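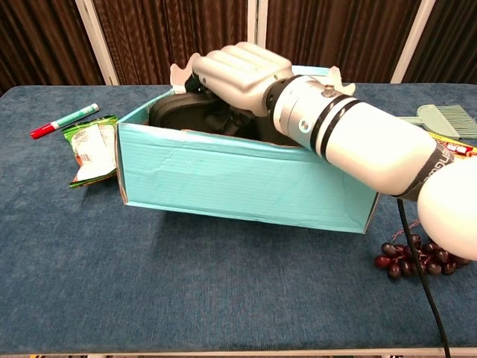
Kadrić Press Office

2 min read

May 13, 2022 – Ivden's oldest shoe shop is moving 680 feet down the street, and it would like its customers to follow.

Kadrić Shoes will close its doors on Pundeo Street at the end of the month and open them again in the former Lumach bakery, a building with better light, a level entrance and a faint smell of rye that two coats of paint have so far failed to shift. Management has decided to call it character.

The move means clearing the old stockroom, which held 1213 pairs at the last inventory, a few of them in styles the company would prefer not to discuss. Most will be sold at half price until the closing. Wide fittings, long considered the shop's specialty, are included. So are the clogs – please, take the clogs.

"We looked at bigger places outside town," the company said in a statement. "They had plenty of parking and all the charm of a filing cabinet. Our customers walk here, and we sell them the means to do it."

The new shop will have a repair counter at the back, open four afternoons a week, for heels, soles, buckles and stitching. Repairs left at Pundeo Street before the move will be carried over and can be picked up at the new address with the usual ticket. Tickets from the previous decade will be honored, with some sighing.

Gift cards remain valid. Opening hours stay the same, including the long lunch.

Shares: 4 | Comments: 2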